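Fundwood > Who we are > Our story

About Fundwood Knitwear School

Welcome, and thank you for wandering over to this page. We are a small school for people who want to knit, mend and look after woollen clothes, and we have been at it long enough now that some of our first pupils are sending us their grown-up children.

Fundwood began in the back half of a haberdasher's shop in Wuson, with a kettle, two long benches and a box of odd needles that came with the lease. The idea was to run an evening class for one winter and see who turned up. More people turned up than there were chairs, and a good few of them brought a jumper in a carrier bag and asked, a bit shyly, whether it could be saved. Most of them could! That rather settled what sort of school we were going to be, and mending has had its own course ever since.

We outgrew the shop and moved down the hill to Duvano Yard, where we have two teaching rooms, a yarn store and a proper sink for washing and blocking (if you ever tried to rinse a cardigan in the old shop basin you will know why we were so pleased about the sink). The beginners' room looks out over the yard and gets the morning light, and it is lovely in June with the doors propped open.

Our classes are kept small and friendly. Beginners start with a plain scarf in a chunky yarn and go on to a hat, and after that people tend to know what they want to make, so we let them get on with it and sit beside them when the shaping gets tricky. The mending course takes in darning, re-knitting cuffs, picking up ladders and replacing worn elbows. There is also our laundry and storage afternoon, which sounds dull and is always the first to fill up, as everybody seems to have shrunk something they loved.

The yarn we sell comes mostly from the Sumampouw mill, who spin for us in a range of 80 shades and put up very kindly with our fussing over the difference between one navy and the next. At the last stocktake we had 1,969 balls on the shelves, and anyone who has helped carry them up the stairs will tell you it felt like more. You are welcome to come and squeeze them even if you aren't booked on anything. 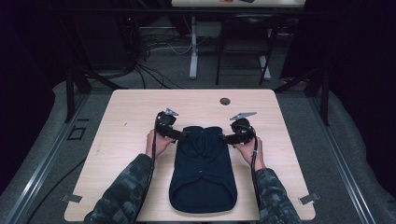
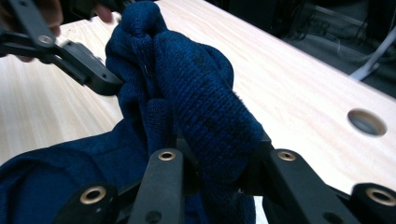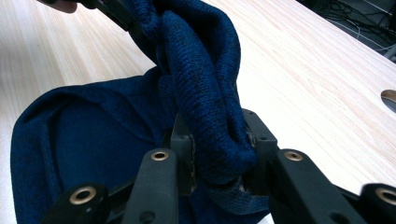

Navy knitwear on a pale tabletop.

We also lend things out. Our library of patterns stands at 1,749, from baby bootees to some frankly alarming ski jumpers, and pupils past and present may borrow two at a time for as long as they need them. Please do bring them back in the end, coffee rings and pencil notes and all. The notes are often the most useful part.

If you would like to join a class, the new term's list goes up on the noticeboard in the yard and on our courses page at the same time. You don't need any experience, and we have plenty of needles to lend. Just come as you are, and bring that jumper if you've got one. The kettle goes on at half past six.

Page last updated: September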